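How I import a car without losing my mind (or my deposit)

I've brought three cars over from the continent now, the latest a little Stinum hatchback built at the Laur plant, and people keep asking me how the paperwork goes. So, my way of doing it, in the order I do it.

Start with the chassis number. Ask the seller for it before you talk money, then check it against the build sheet. My Stinum was number 905 off the line that year, and the dealer had typed 950 on the invoice! One wrong digit and the registration office will send the whole lot back.

Next, get the certificate of conformity. The factory office will post you a copy, but write to them early (mine took most of March to arrive). Keep the original flat in a folder and only send photocopies unless the form says otherwise.
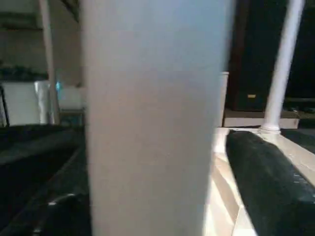

Then book your transport. I used Avarham, who quoted me 2,222 euros door to door with insurance, and I paid another 203 for storage at Brurnach when I couldn't collect straight away. Get the storage rate in writing, please, I beg you.

When the car turns up, walk round it with the driver before you sign anything. Note the mileage too. Mine had 43 km on the clock, same as the handover sheet.

After that it's tax, import declaration, insurance on the chassis number, and finally the registration form. Send that one by tracked post and have your plates made up once the new number comes through.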